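Zustent gripper trials

The Zustent gripper trials are a series of comparison tests for two-finger robot grippers, run on a two-arm tabletop station at the Lukusari workshop. They were set up to find out how different finger shapes, wrist cameras and controllers handle thin, flexible objects, mainly paper. The name comes from the Zustent controller, which was the first piece of equipment tested and is still used as the baseline.

Background

Most gripper tests use blocks, cans and other stiff items that keep their shape when they are held. Paper behaves differently. A sheet bends under its own weight, slides when it is pushed from the side, and creases if the fingers close at a bad angle. A gripper that does well with blocks may fail to pick up one page from a flat surface.

The Lukusari group began with plain office paper and envelopes. In October the list of objects was widened to include printed sheet music, which is handled on and around a music stand. A page on a stand has to be reached at an angle, and the stand itself takes up much of the room the arms need. Wire page holders add another obstacle, as the fingers can catch on them.

Equipment

The station has two arms mounted on a metal rail at the front of the table, each carrying a two-finger gripper. Both arms work inside an enclosure with plain walls, which keeps the background steady for the cameras. An operator drives the arms by hand through a pair of smaller leader arms, or a recorded program is played back. 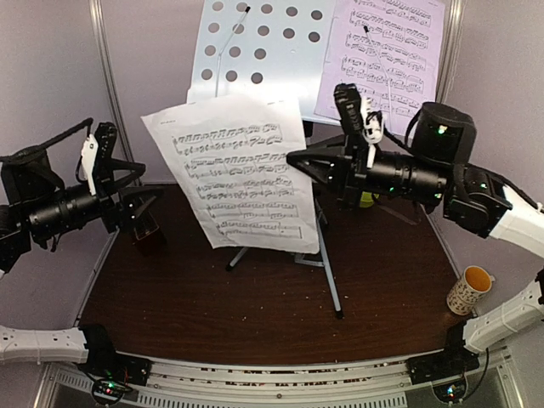
Two sets of fingers have been compared most often. The Zuveck fingers are long and narrow, and reach the edge of a page with little contact elsewhere. The Teixeira fingers are shorter and have a wider pad. They hold a sheet more firmly once it is gripped, but need more clearance to get there, and operators reported more contact with the stand when using them.

Procedure

Each finger set is run through 4 tasks: lifting a single sheet from the table, placing a sheet on the stand, removing a sheet from the stand, and passing a sheet from one gripper to the other. A set is given 80 attempts at each task. An attempt is stopped if the sheet tears, if the stand tips over, or if the controller reports an overload.

Sheets are replaced when they become too creased to lie against the desk of the stand. Light wrinkling is accepted, and some sheets are used in that state on purpose, as a worn page is easier to pick up than a new one.

Results

The narrow fingers did better at taking a sheet off the stand, and the wide pads did better at the handover. Neither set was reliable at lifting a new sheet from the table without help from the second arm. Changing the controller made less difference than changing the fingers, though the Zustent unit gave smoother motion at low speed.

Camera position had a larger effect than expected. With a wrist camera mounted close to the fingers, a raised page could fill most of the view and hide the edge the operator was trying to reach. Moving the camera back by 6 centimeters reduced the problem but made the wrist bulkier.

Limitations

The trials cover one table layout and one type of music stand. Finger pads were changed after 3000 closing cycles, so the results say little about long-term wear. Bound books and stapled scores have not been tested.

Last updated Sun 25 February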